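Petit séchoir triangulaire Tranumel : mon avis après quatre mois

Note : 4 sur 5
Avis écrit par Fidelina Sotelo, août 2021

Je précise d'abord que le français n'est pas ma langue maternelle, alors je m'excuse si quelques phrases sont un peu lourdes. J'ai acheté ces supports au mois d'avril, dans la boutique en ligne Mustura, et j'ai voulu attendre avant de donner mon opinion. Je trouve que les avis écrits le jour de la livraison ne servent pas beaucoup.

Il s'agit d'un support en fil de métal noir, en forme de triangle, qu'on pose sur une table ou sur un plan de travail. On plie le tissu en deux, on le met par-dessus comme sur le toit d'une maison, et il sèche des deux côtés. Le modèle est vendu à l'unité. J'en ai pris deux, et plus tard mon voisin Fredy Condori m'a donné le sien, qu'il n'utilisait plus. Un support pèse 295 grammes sur ma balance de cuisine, alors que la fiche du magasin ne donne pas le poids. C'est dommage, parce que c'est la première chose que je voulais savoir.

J'habite un appartement petit, sans balcon, et le grand étendoir prend la moitié du salon. Pour les draps je n'ai pas le choix. Mais pour les chiffons de la cuisine et les petites serviettes, je cherchais quelque chose que je peux laisser à sa place toute la semaine. Avant, je posais les chiffons sur le bord de l'évier et ils prenaient une odeur désagréable. J'ai essayé aussi une barre à ventouses de la marque Flemmont. Elle est tombée deux fois pendant la nuit et je l'ai rendue.

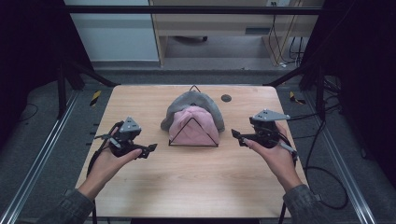 La stabilité était mon plus grand doute au moment de commander. Un triangle de fil, cela semble fragile, et je pensais qu'avec un tissu mal centré tout allait basculer. Dans la pratique, la base repose bien à plat sur le bois de la table, on le voit avec le tissu rose, et la forme du triangle se dessine nettement sur le devant. Le tissu gris, derrière, fait plutôt une bosse, avec la pointe du fil qui dépasse en haut. Je le préfère plié de cette manière quand je suis pressée, mais il faut reconnaître que le séchage est alors moins régulier : à l'endroit où les épaisseurs se touchent, il reste de l'humidité. Si on prend dix secondes pour bien étaler, la différence est grande.

Concernant le temps de séchage, j'ai fait un essai avec deux chiffons identiques, essorés à la main, la fenêtre fermée. Celui qui était sur le support a séché dans l'après-midi. L'autre, plié sur l'évier, était encore humide le lendemain matin. Je ne prétends pas que c'est une mesure scientifique, mais cela m'a suffi.

Le revêtement noir se comporte bien jusqu'à maintenant. Je n'ai pas trouvé de trace de rouille, ni de marque sur les tissus clairs, et pourtant je les mets souvent très mouillés. Sur le support de Fredy, qui est plus ancien, la peinture commence à partir au niveau d'une soudure. Je surveille. J'ai écrit au service client pour demander si une retouche était possible et j'ai reçu une réponse polie de Bronwyn Henare, qui me conseille un vernis pour métal ordinaire. Je ne l'ai pas encore fait.

Maintenant, ce qui me plaît moins. La pointe en haut est assez étroite, et un tissu fin y garde un pli marqué. Pour un chiffon cela n'a aucune importance, mais je ne mettrais pas une serviette de table en lin que je veux présenter à des invités. Ensuite, l'eau coule. C'est logique, mais le fabricant ne fournit aucun plateau, et sur une table en bois clair il vaut mieux prévoir quelque chose dessous si le tissu n'est pas bien essoré. Enfin, les supports ne se plient pas. Dans un tiroir ils s'accrochent entre eux, et je les range donc debout à côté du grille-pain.

Le prix est de 17 euros la pièce, ce qui me paraît un peu élevé pour du fil de métal. La marque Londoño propose un modèle semblable avec une base plus large, que je n'ai pas essayé. Si quelqu'un possède les deux, je lirais volontiers une comparaison.

Je conseille ce produit aux personnes qui lavent souvent de petits tissus et qui ont peu de place. Pour une famille nombreuse, il en faudrait trop et l'étendoir classique reste plus raisonnable.

Points positifs : stable, léger, séchage correct des deux côtés
Points négatifs : pas de plateau, pli en haut, ne se range pas à plat

77 personnes ont trouvé cet avis utile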